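Short-Stay Flats in Ceredstead: What Guests Get in the Kitchen
Berkay Değirmenci, term report

For this report I visited two holiday flats, Nuko and Ağca, both let by Nokitz. Each one sleeps four persons, and the bigger has a balcony to the harbour side. In July the price is 267 dollars per night, with 40 extra for cleaning.
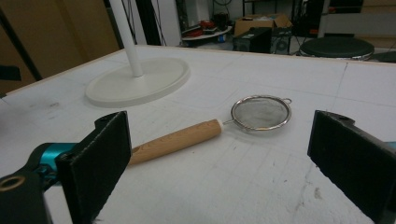
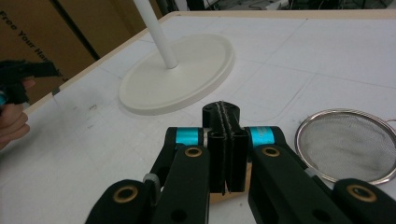

The Ağca kitchen is newer – but the oven needs 15 minutes to heat. Check-in is from 3 p.m. at both. I would like to compare the winter prices also, when Nokitz publishes them.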